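Arnico data collection – progress report to Zellari, March

Prepared by Albane Marchal. Covers the simulated half of work package 3, two-arm tray handling. 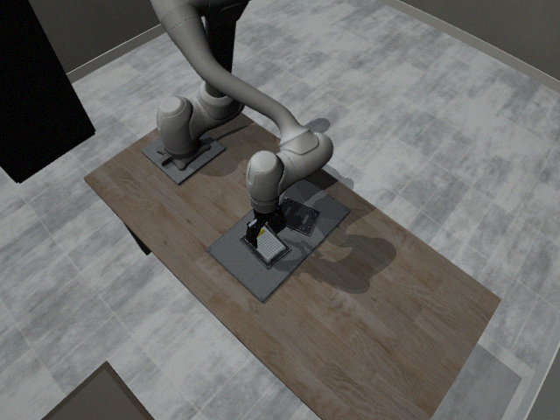
## Status against plan

The plan called for 400 accepted demonstrations of the tray task in simulation by the end of this period. We have them. The further 100 with randomized lighting are not complete and move to the next period. No change to the budget is requested.

Each demonstration is recorded by teleoperation in the simulated cell: two gray arms over one wood-plank table, a large mat in the middle and a smaller one at the far left end. The tray and the black plate start on the large mat. Start poses are drawn at random for every run, including the angle of the tray to the table.

## Acceptance rules

Gaëtan Caron rewrote the acceptance check. An episode is now rejected if:

- the gripper touches the white grid block inside the tray before the fingers close on the tray frame
- either arm exceeds its joint velocity limit for more than 3 consecutive steps
- the operator pauses longer than the idle threshold in the middle of a reach

The old check looked only at the final pose of the tray. It let through runs in which the tray had been pushed into place, and a policy trained on those learned to push. We removed 18 such episodes from the earlier batch and recorded replacements.

## Problems

Contact between the fingers and the tray frame was unstable at the original simulation step. Hok-lam Choi halved the step, and the jitter is gone at the cost of longer rendering. Overnight rendering still keeps up with recording.

Shadows are a larger concern. With one fixed light, the arms throw shadows across the wood beside the mat, and the first policy was sensitive to them – success dropped sharply when the light was moved. The randomized set is meant to address this. It is late because the floor tiles rendered too bright under several of the sampled lights, and those settings had to be excluded by hand.

Operator variation is also higher than we would like. Montserrat Lozano approaches the tray from the corner, Florian Perrin from the long side. Both are valid and both are kept, with the operator stored as a label on each episode.

## Next period

1. Finish the randomized lighting set.
2. Retrain on the combined data and report success separately for each approach direction.
3. Start recording on the physical cell at Promdale, using the same acceptance check.

Item 3 depends on delivery of the replacement finger pads from Hoarau. If they slip, we will record more simulated episodes in the meantime and tell Zellari at the Thursday call.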